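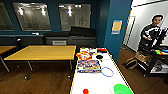 Page 20

Domestic Order and Its Claims
Handout 4: The table as a sorting place
Course tutor: Shakuntala Goel

Most of the advice you will read on tidying starts from the same instruction. Put everything out on one surface, look at it, then sort. The Riradholm pamphlet says it, the Prustow manual says it at much greater length, and Jovberg repeats it as though it had been tested. I can find no sign in any of the three that it was. This week we take the instruction apart before we decide whether to keep it.

1. What goes on the table

The usual claim is that like things will suggest themselves once they are spread out. Try it with a mixed lot of the sort any household has: a crumpled packet in red, yellow and white, a flat printed box, a thin blue ring, a small red ball, a bright green bowl. Which of these are alike? By colour, the ball goes with the packet, more or less. By shape, the ball might go with the ring, if you are feeling generous. By use, we are stuck at once, as a ring can be a toy, a spare part or something off a jar, and looking at it harder does not settle the matter.

Jovberg would have us begin with colour "as the eye does". Perhaps the eye does. The cupboard does not care, and a person looking for the ball next week will not be thinking about red.

2. The trouble with small black round things

Every lot contains at least one object that could be a lid. Prustow gives these a category, "parts awaiting their whole", and sets aside a box for them. In practice the box fills up and is never opened. My own rule is less grand. Pick the thing up, try it on whatever is nearby, and if it fits nothing, write down where it was found. Students have complained that this is slow. It is slow.

3. White on white

A pale table is recommended in all the manuals on the grounds that it "shows everything". It shows a green bowl very well. Small white items on a white top are another matter, above all when they lie in a group at the far end, away from the person sorting, with something red next to them to draw the attention. The cluster then gets treated as one thing and is swept into one container. Solanki is the only author to mention this, in a footnote, and suggests a dark cloth. I think the footnote is worth more than the chapter.

4. The second table

Solanki also asks for an empty table next to the working one, so that sorted goods have somewhere to go. A plain wooden top will do. I was doubtful about this — it sounded like a way of moving a mess from one place to another — and I am still doubtful where the room is small. Where there is space, leave the second table bare until the first decision has been made. Glossy floors are no substitute, whatever Prustow says about "using the ground plane". Balls roll.

5. For the seminar

Read Prustow, the chapter on surfaces, and Solanki, including the notes. Then sort one mixed lot at home twice, first by colour and then by where each thing will be kept. Allow 30 minutes for each. Write no more than 300 words on which objects changed groups. Leave out how the exercise made you feel; Jovberg has covered that.

Bring the lot with you in a bag, unsorted.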